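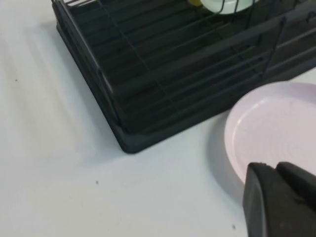
Second Notice

The letter from Andby Property Management said that Tshepo Shabalala owed them $1,091 for a canary.

He read it standing up, then sitting down. He had never owned a canary. He had once looked after a neighbor's goldfish for a weekend, and he went back over that weekend now for anything that could have been misunderstood.

He called the number at the bottom.

"Pets are a hundred a month," said the woman at Andby. "Plus the late fees. Plus the ninety-one."

"What's the ninety-one?"

"Seed damage."

"I don't have a bird."

"It's on your form, sir. Small yellow bird, name of Ornano."

He asked who had filled in the form. She said he had. He asked her to read him the signature, and she said it was hard to read, the way his always was. This hurt him more than the money.

"Can I cancel the bird?" he said.

"You can report it deceased. We'd need something from a vet."

The nearest vet was a Dr. Šťastný, a tall man with a cold who saw him between a beagle and a rabbit. Tshepo explained. Dr. Šťastný listened to all of it, looked into the empty shoebox Tshepo had brought (it had seemed wrong to come with nothing), and shook his head.

"I can't sign for a death I haven't seen," he said. "I could sign that he's in excellent health."

"How would that help?"

"It wouldn't. But it's only forty dollars."

On the bus home Tshepo held the shoebox on his lap. A little girl across the aisle asked what was in it, and he said Ornano, and she asked if he sang. Tshepo said not lately - he'd been under some strain.

That night he wrote to Andby. He wrote that the bird had left of its own free will, through the kitchen window, which the building had been promising to fix for two years. He wrote that he was considering his options. He was rather proud of "considering his options."

The answer came in a week. Andby was sorry for his loss. The charges had been dropped, and a man would be around on Tuesday to see to the window.

He kept the letter on the fridge. On Tuesday the man came, fixed the latch and stood for a while looking out over the parking lot.

"Maybe leave it open a night or two," he said. "Sometimes they come back."

Tshepo said he would, and he did.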